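4. Joining a Thin Cable to a Small Device

4.1 What is counted as one joining

In the Pundlow study we call "joining" the short activity in which a person takes the loose end of a cable and brings its plug together with a device. The activity starts when the plug is lifted from the surface and it ends when the person lets go of the plug. If the plug is put down again without being joined, we still count this as one attempt, with the outcome "given up". The homes in the town of Prurkach gave us 1719 attempts in total. This number is large compared with the number of homes, which was 50, but most homes have several devices that are charged every day and the same person often tries two or three times before the plug is in.

We have left out the wall end of the cable. The wall plug is thick, it has a fixed shape and in many homes it stays in the socket for months. The people who took part rarely spoke of it. When they complained, they complained about the other end, where the cable is thin and the plug is small.

4.2 The cable as a part of the task

Earlier work on plugs in the home has mostly described the plug and the opening, and has treated the cable as something that only hangs behind. Our notes do not support this. A thin cable pulls, twists and springs back, and the direction in which it leaves the plug decides how the plug lies in the fingers. A cable that was rolled up tightly in a drawer keeps some of the roll. When it is taken out, the plug points to the side, and the person must turn the wrist or turn the whole cable before the plug faces the device.

We therefore describe each attempt by the free length, that is, the length of cable between the plug and the nearest point where the cable is held. With a free length of zero, the person holds the plug itself. This is what the printed instructions from Clemetti ask for, and it is also what most of our participants said that they do. What we saw in the homes was more mixed. Many people held the cable some distance behind the plug, mainly when the device was already in the other hand and the plug had been picked up quickly from the table.

We used 100 mm as the border between a short and a long free length. The choice is practical. Below this border the plug usually follows the hand, and above it the plug begins to hang or swing. For a stiff cable the border could be set higher, and for a very soft one it should probably be lower. We did not find a simple way to measure stiffness in the homes, so we kept one border for all cables and we ask the reader to remember this when the groups are compared.

4.3 Contact before joining

Almost every attempt contains a moment in which the plug already touches the device but has not been let go. We call this the contact phase. It can be very brief, or it can take longer than all the rest of the activity. In this phase the person searches with the plug, makes small turns and looks from one side. Some participants closed their eyes or looked away, and told us later that they could feel the edge of the opening better in this way.

A contact phase with the cable held at its far end looks different from one with the fingers on the plug. Figure 2 gives one such moment above a plain white table: the thin black cable is gripped at one end and stretches up across a gap, and its black cylindrical plug is pressed against the tip of the device that is held opposite. From a single moment it is not possible to say if the plug went in afterwards, and we do not use the figure for any claim about success. We use it to make clear which three places we record in every attempt - the hold on the cable, the plug, and the tip of the device - and which line between them we call the free length.

Figure 2. Contact phase with a free length of cable between the hold and the plug.

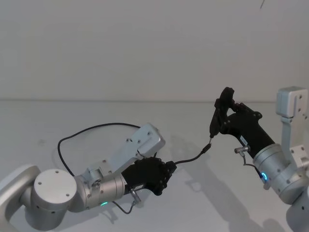 The order in which the two sides are taken up also has an influence. In the Qudah apartment block, where the kitchens are small and the charging place is often a corner of the counter, people tended to leave the device lying down and brought only the plug to it. The device then slid away when it was pushed, and a second hand came to stop it. In the larger homes people more often lifted both parts and joined them in the air, at the height of the chest. This has the advantage that both parts can be turned, but nothing supports the arms, and older participants preferred to rest at least one elbow on the table.

Light and color played a smaller role than we expected before the visits. A dark plug and a dark opening are hard to see against each other, and several people mentioned this in the interviews. In the attempts themselves, however, these people did not seem to be slower. They had learned the side and the angle of their own device, and they went to it from memory. The difficulty came back when a guest used the cable, or when a new device had its opening in another place.

4.4 Limits of this part

Our description has some weak points. First, the free length was judged by eye from the side of the person, and a cable that points toward the observer looks shorter than it is. Second, a cable under light tension and a cable that is slack can have the same free length, although they behave very differently when the plug is pushed. We wrote down "slack" or "stretched" for the later visits, from June on, but the early visits do not have this mark. Third, we asked people to use their own cables. Some of these were old, with a bend close to the plug, and in one home the plug was wrapped with tape. We kept these attempts in the material, as a worn cable is a normal thing in a home.

Attempts in which a child pulled on the cable, or in which the phone rang, were marked as disturbed. They are included in the total but are not used in the comparison of short and long free lengths in Section 5.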